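Packing a kitchen for a two-week gap between places, what goes in first?

Bohumila Koubek
Posted 30 November 2023

We have to be out of our apartment before the new place in Skundham is ready. There are two weeks in between, and we will be staying in a furnished rental with a very small kitchen. It has a stove and a refrigerator, and the listing says "basic cookware," which could mean anything.

I have 15 boxes from Zinchenko, the medium size, and I would like the whole kitchen to fit in those. They cost me 3 dollars each and I don't want to go back for more. I have already done the books and the winter clothes, so I know how fast a box fills up.

The problem is the order. If I start with the cabinets, I end up boxing things we use every day. If I start with what we don't use, I get a lot of half-full boxes of odd shapes (a fish pan, cake tins, the salad spinner) and then the plates go in last when I am tired. My mother always did plates first and we ate off paper for a week, but she had a much bigger kitchen and more people helping.

Also, the movers told me they won't take open food. I have flour, rice, oil, two kinds of vinegar and a lot of spices. Do I carry that in the car or give it away? The drive is 170 miles.

I don't need advice on the furniture. The table and chairs are going to my cousin.

Drawerful
I have moved four times with a kitchen and here is the order I use now.

Start with the things you haven't touched in a month. Cake tins nest inside each other, and the salad spinner can be filled with small stuff like cookie cutters, measuring cups and the lids that don't match anything. Don't leave hollow things hollow. That is where all your boxes go.

Next do the glasses you don't drink from every day. Wrap each one separately and stand it upright. Put a folded dish towel on the bottom of the box and another on top. I use every towel I own for this and keep two out.

Plates go in on edge, like records, with paper between them. Don't stack them flat. Pack them tight enough that they don't rattle when you shift the box. A medium box of plates is heavy, so fill it about two thirds and put something light over the top, such as plastic containers.

Keep out for the rental: one frying pan, one pot with a lid, a good knife, a cutting board, a wooden spoon, a can opener, and a plate, bowl, cup and set of silverware per person. All of that goes in one box that rides with you. Don't let the movers have it. "Basic cookware" in my last rental was one pot with no handle.

For the food, the oil and vinegar should stand upright in a bucket or a deep dishpan, with rags pushed in around the bottles. Tape the caps. Flour that is open I would give away or bake with. Spices weigh nothing, so take them.

Write the room and the contents on the side of the box. If you write on top you can't read it once they are stacked.

ktown_mel
just throw out the vinegar its cheap. also 15 is not enough boxes for a kitchen unless you live alone. get the Bakach crates, you rent them and they pick them up after. no tape

Pinecone Lane
I agree with most of what Drawerful wrote, except about keeping out only one pot. You will want two if you make pasta or rice with anything else. They nest, so it costs you no room.

On the order: I wouldn't go cabinet by cabinet at all. Clear one counter and make that the packing place. Bring things to it by type, all the baking things, then all the glass, then all the pots, and pack from there. You see the sizes side by side and can tell what fits inside what. When I did it by cabinet, I had baking pans in three different boxes and couldn't find the one I wanted until after the holidays.

A few smaller points. Knives can be rolled in a dish towel with a rubber band at each end, and you should write KNIVES on the roll as well as on the box. Cast iron goes on the bottom of a box by itself or with linens, never with glass. If you have a stand mixer, take the bowl and the beaters off and pack the bowl full of soft things. Mine is an old Arnico and the head doesn't lock, so I tie it down with string.

I got a kitchen for two into 11 boxes that way, plus the one for the car. That didn't include the microwave. If you are short by a box or two, pots can go in a laundry basket with a sheet tied over it, and the movers I had took it without complaint.

Leave the counter clear for last, wipe it down, and do the inside of the refrigerator the evening before. 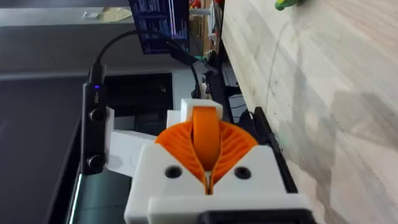 Bohumila Koubek: Thank you both. I tried the one-counter method last night with the baking things and got them into a box and a half, and I had guessed three. I am giving the open flour to a neighbor and taking the spices. One thing I still don't know is what to do with the lids for the pots. They are glass with a knob, and they won't sit flat in anything.

Pinecone Lane
Turn the lid upside down on its own pot, so the knob points into the pot, and put a towel in between. If the knob is too tall for a shallow pan, stand the lid on edge with the plates and give it extra paper.

Related topics
How to wrap stemware without dividers
Can movers refuse a box that is too heavy?
Cleaning out a refrigerator before a move
What to do with half-used cleaning supplies
Best way to label boxes when two rooms are shared
Packing cast iron and carbon steel pans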